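Household Systems, Unit 5: Washing Things That Are Not Clothes
Course handout, September. Bring it to the practical. Spare copies go fast and mostly end up as coasters.

Soft toys

A soft toy is a cushion with a face. The outside will take water, soap and a fair amount of indignity. The inside is usually polyester stuffing, which washes well and dries at the speed of local government.

Before the wash

Read the sewn-in label. If it says surface wash only, believe it. Feel for battery boxes, squeakers and anything that rattles. Close loose seams now, with small stitches, or spend the evening picking fluff out of the filter. Cardboard tags come off first - last term we made papier-mâché by accident.

Color check: press a damp white cloth on the brightest patch for a minute. If the cloth comes up orange, that toy washes alone.

The wash

Use a mesh bag or a knotted pillowcase. Cold or 30, delicate cycle, half the usual detergent, no softener. One toy by itself can throw the drum off balance, so add a couple of old towels. Stay under 33 degrees if there are glued-on eyes. Keep the spin low. The students who tried the Plisano notes at full spin will tell you about the rabbit.

Drying

Squeeze in a towel, reshape, lay flat on a rack and turn it twice a day. Allow two days for anything thicker than a fist. A toy that feels dry outside and heavy in the hand is not dry.

For the practical

Sort into baskets at the machine, one basket per group. Write down the label instructions, your color check result and the program chosen. Marks are for the notes, not the toy's expression.

Comments

hestora_b: Does the towel trick work with a bath mat?
laundryroom2: Rubber backing, so no. Ask me how I know.
pegbag: Mine took almost 5 days to dry. It was a large bear.

Contact: Saton Course Office | © Saton | Back to top

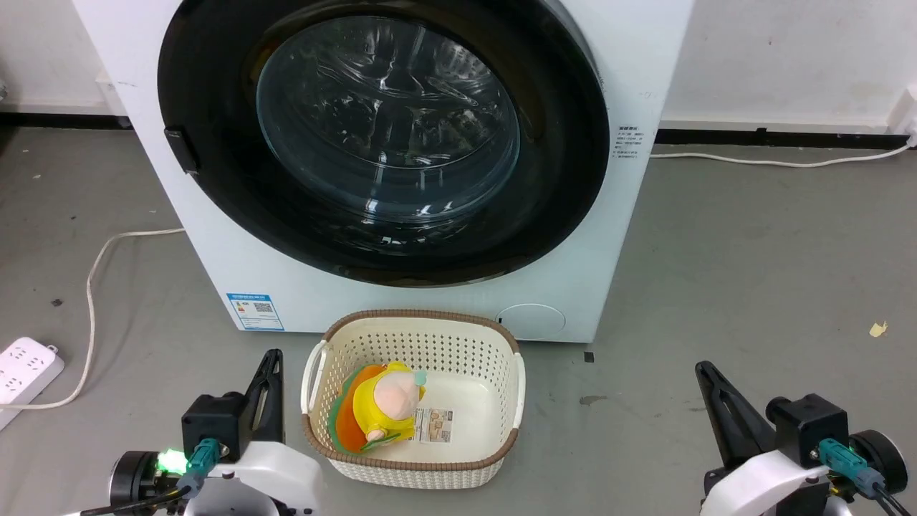

Fig. 1. Soft toy in the laundry basket, in front of the washer.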